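Residential Letting and Property Management
Unit 7: Deposits, Inventories and the Move-Out Inspection
Course notes, A. Iyengar
Revised 22nd February

Reading before class: chapter on security deposits in the course pack, and the sample lease for the Dendivia building.

7.1 What a deposit is for

A security deposit is money held by the landlord against unpaid rent and against damage beyond ordinary wear. It remains the tenant's money until a valid deduction is made. Students often confuse it with last month's rent, which is rent paid early and is treated as such in the ledger. A lease that uses the two terms as if they meant the same thing will cause trouble at move-out, and the court will usually read the unclear clause against whoever wrote it.

Rules on the amount, on interest and on the type of account differ by state and sometimes by city. Look up the local rule before you draft. Do not carry a clause over from a lease written for another state.

7.2 Ordinary wear and damage

Ordinary wear is the decline that comes from normal use over time. Faded paint, carpet worn flat in a hallway and loose door handles fall on this side. Burns, holes larger than a picture nail and broken glass fall on the other. Between them is a wide middle area where the length of the tenancy matters. A stain on carpet that was already near the end of its useful life supports a small deduction or none.

The usual method is to spread the cost of the item over its expected life and charge only for the part that remains. Age is counted from the date of installation, so the manager needs purchase records as well as the lease file.

7.3 Worked case: Hyun and Nwankwo Lettings

Da-eun Hyun rented a furnished one-bedroom unit from Nwankwo and paid a deposit of $2370. The move-in inventory was signed by both sides. At move-out the manager, Baldur Hjaltested, listed the following:

Bedroom blind, two slats broken
Living room wall, scuff marks
Kitchen counter, burn mark near the stove
Cleaning, oven only

The scuff marks were struck out as ordinary wear. The blind was charged at $40, the price of the replacement slats. The oven was charged for one visit by the cleaner, with the invoice attached. The counter was disputed. The inventory said only "kitchen: good," and the tenant claimed the burn was there when she moved in. With no detail on the form and no dated record of the counter, the manager dropped the charge.

Note the result. The item was probably damage, and the landlord still could not recover for it. Under most state rules the landlord must be able to support each deduction, and a one-word entry supports very little.

7.4 Inventory practice

Write one line per item, not one line per room. State the condition in plain words and give the location of each mark: "scratch, left side of closet door, knee height." Furnished units need separate entries for the mattress, the bed frame and any bedding supplied. Bedding is best listed by piece. Both parties sign and date every page, and the tenant gets a copy.

The software packages used in the lab (Privico and Skudo) both produce a room-by-room form. The default Skudo form has no column for item age, so add one before printing. Privico has the column but hides it until the furnished option is switched on.

7.5 Return of the balance

Most states set a deadline for sending the balance and an itemized statement. The clock may start at the end of the lease, at the return of the keys or at receipt of a forwarding address — check which. Missing the deadline can cost the landlord the right to keep anything, even where the damage is plain, and some states add a penalty.

7.6 Exercise

Using the sample lease, prepare a full inventory for the bedroom of unit 27. Exchange forms with a partner and mark any entry that would not hold up in a dispute. Hand in both versions to Arnar Kirkegaard in the lab. Entries that read "good," "fair" or "OK" with nothing further get no credit. 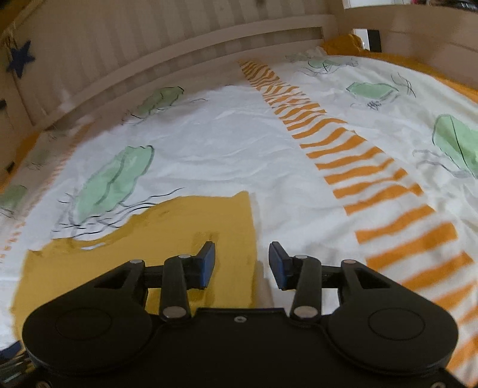 Late forms lose one grade step. Unit 8 covers rent increases and notice periods, and Sigrún Bjarnason will take that class.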